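4. Importar respostas e verificar a consistência interna

Esta secção parte do princípio de que o questionário já foi aplicado e de que alguém guardou o ficheiro. Se falhou a segunda parte, volte à secção 3.

1. No Prinamum, abra Projeto > Importar e escolha o ficheiro de respostas. O formato aceite é CSV separado por ponto e vírgula. O programa também abre ficheiros separados por vírgula, mas mete tudo numa só coluna e não se queixa.

2. Indique a linha onde começam os dados. A amostra de demonstração Gezer traz 2.289 respondentes e 14 itens; se o resumo mostrar um item único com um nome muito comprido, releia o passo 1.

3. Marque os itens invertidos na coluna R. O Prinamum não adivinha que "Raramente me sinto calmo" aponta para o lado contrário dos outros.

Nota: a inversão aplica-se uma só vez por importação. Clicar outra vez em R repõe o original, para grande surpresa de quem clica duas vezes por segurança.
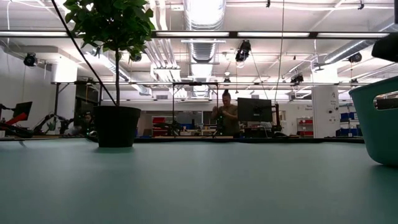
4. Defina o tratamento das respostas em falta. Por omissão, são excluídos os respondentes com mais de 3 itens em branco. O limite pode ser alterado em Opções > Omissos, de preferência antes de ver os resultados.

5. Prima Calcular. O relatório apresenta o alfa, o ómega e a correlação de cada item com o total corrigido.

Cuidado: um alfa negativo é quase sempre um item por inverter. Um alfa muito próximo de 1 costuma indicar que se fez a mesma pergunta várias vezes com sinónimos. O programa felicita-o em ambos os casos; a mensagem será revista na versão de maio.

6. Para estudar a estabilidade temporal, importe a segunda aplicação com os mesmos códigos de respondente e escolha Teste-reteste. O intervalo mínimo predefinido é de 15 dias.

7. Exporte para o Rasham em Ficheiro > Enviar. Os nomes dos itens perdem os acentos pelo caminho.

Trurance, documentação técnica. Texto revisto em 18 de abril de 2025.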